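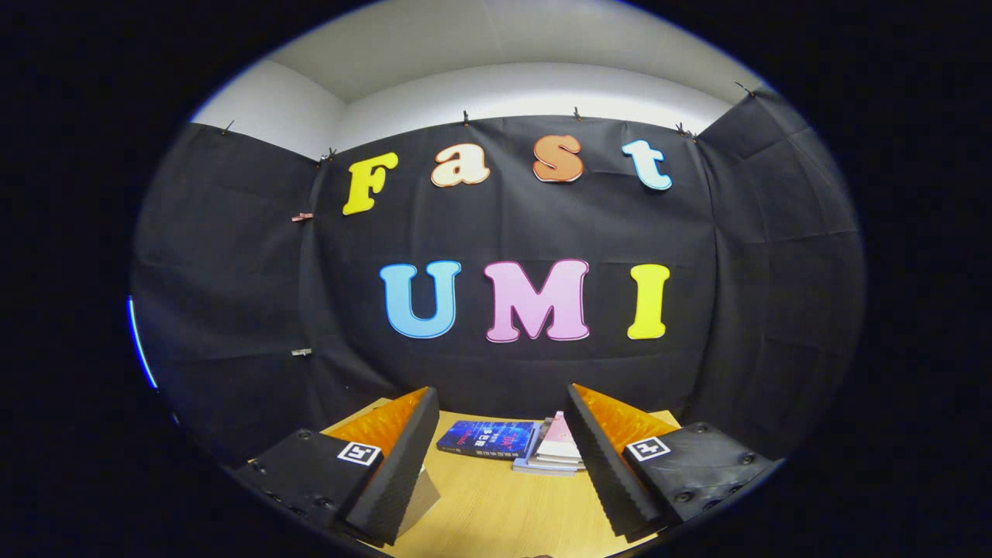

I've hung black cloth three times now, and the third time it stayed up. I'm writing down how I did it so I don't have to work it out again in July.

The first mistake was buying the fabric by guess. I measured the back wall, ordered that much, and forgot that the two sides need covering too, and that cloth hung in folds takes up more width than cloth pulled flat. Maya Qaisi sold me the rest of her bolt from Belton and that got me through. The panels are 36 inches wide, so there are seams, and I put them in the corners where the side panels meet the back one.

I don't sew. The panels are held with clips. Small dark ones go along the top edge, and against black cloth you hardly notice them. I ran out of those partway down the left seam and used a pinkish one and then a silver one. I keep meaning to swap them and I haven't.

Tape was the second mistake. It held overnight and the whole back panel was on the table by breakfast. If you have something to clip to, clip to it.

Wrinkles are still a problem, mostly near the corners. I ironed everything on low before it went up, and then folded it over my arm to carry it upstairs, so that was an hour wasted. Igor Górecki says to hang it first and steam it in place. I don't own a steamer. He has offered to lend me his and I will probably take him up on it.

The letters went on last. I wanted "Fast" on one row and "UMI" below it, with the second row bigger, and I wanted the colors mixed up. There's yellow, orange, light blue, pink and an off-white for the "a". Yellow shows up best on black by a long way. I had my doubts about the off-white next to it, but it reads fine from the door.

Spacing them took longer than cutting them. What worked in the end was laying both rows out on the floor, moving them until I stopped wanting to move them, and then putting up the middle letters before the outside ones. Start from the left and you run out of room — I know this from a birthday banner.

The cloth stops below the ceiling, so there's a band of white wall above it. I thought about adding another strip to cover that. It would mean a ladder and more fabric, and the light wood of the table looks good against the black as it is, so I left it.

Still to do: get more dark clips, borrow the steamer, and find somewhere to keep the leftover cloth that the cat can't get into. Black fabric shows every hair. I went over the side panels with a lint roller on 29 December 2023 and used up two rolls, and there's already more on the left one.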